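Filed under: Opinion / Family & Money

The jersey tax
27/10/2024

My kid outgrew a basketball uniform in one season, and I'm still a little mad about it. Not at the kid (kids grow, fine, that's the deal), but at the whole setup where a perfectly good outfit gets worn from fall to March and then has nowhere to go.

We play in the Arnthorpe rec league. It's a nice league! The gym smells like floor wax and popcorn, the refs are teenagers who'd rather be anywhere else, and the little ones run the wrong way at least once a game. I love it. What I don't love is the email that comes every year telling us the uniforms have been "refreshed," and that last year's may not be worn on court. The refresh is usually a stripe. One year they moved the logo from the left leg to the right leg, and I swear that was the entire change.

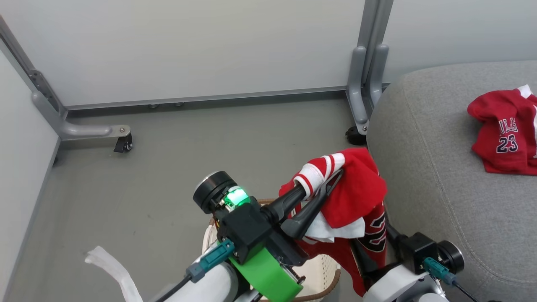
Red and white, kid size, stripes on the cuff.

I sat down last month with my bank statements and a cup of coffee, which was a mistake, and added up what I've spent on kids' sports clothes since we moved here. It came to $1,367. That's two kids, and it doesn't include shoes, because I didn't have the heart to look up the shoes. The uniforms come from Fulline, and you have to order through the league page, and there's a shipping fee even though everything gets handed out from the same table in the same hallway.

Now, I know what people say. It's only clothes, it's good for team spirit, the kids like getting something new. And sure, they do like it. Mine slept in the shorts the first night. But they'd have been just as happy in shorts some other kid had slept in the year before, and I don't think a six-year-old's team spirit hangs on how fresh the trim is.

When I was little, in Ellis, the rec center had a big plastic tub. You dug around until you found a shirt that sort of fit, you wore it, your mom washed it, and it went back in the tub in spring. Some of those shirts had been through so many kids that the numbers had gone all crackly. I was deeply proud of mine. I had no idea we were saving money, I just thought it was the shirt I'd won by digging fastest.
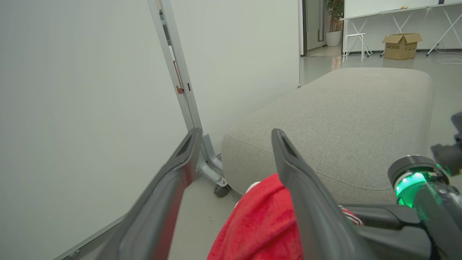

Insaurralde wrote to me after I grumbled about this in an earlier column: "The tub sounds great until you're the parent who gets there last and your kid plays all winter in a shirt down to the knees. We bought new because the sharing thing was embarrassing for us, and I'd do it again."

I've thought about that one a lot, and it's fair. A free-for-all favors whoever shows up early, and there are families who can't leave work to stand in a hallway. So okay, no tub. But you could keep the same design for, say, three years. You could let people trade sizes at sign-up and hold some back for the families who come later. You could make new ones optional and charge a small fee for a used set, already washed and sorted.
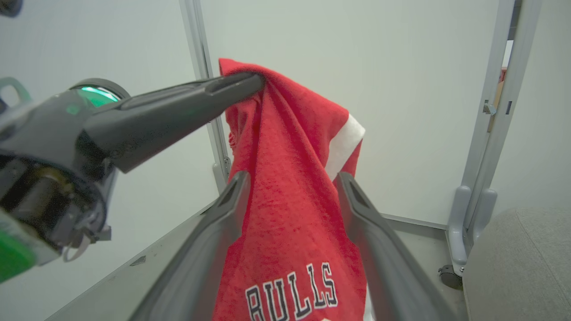

There are 200 kids in our league, and if even 30 of them started the season in a hand-me-down, that's a decent pile of shirts getting another year. I brought this up at the preseason meeting and got a lot of nodding, and then we spent the rest of the hour on parking.

Anyway, I've washed ours and folded it and put it in a bag by the front door. If you've got a smaller kid in the league and you don't mind last year's stripe, come get it before I trip over it again.

Get our weekly opinion roundup in your inbox. Enter your email to sign up. You can unsubscribe at any time.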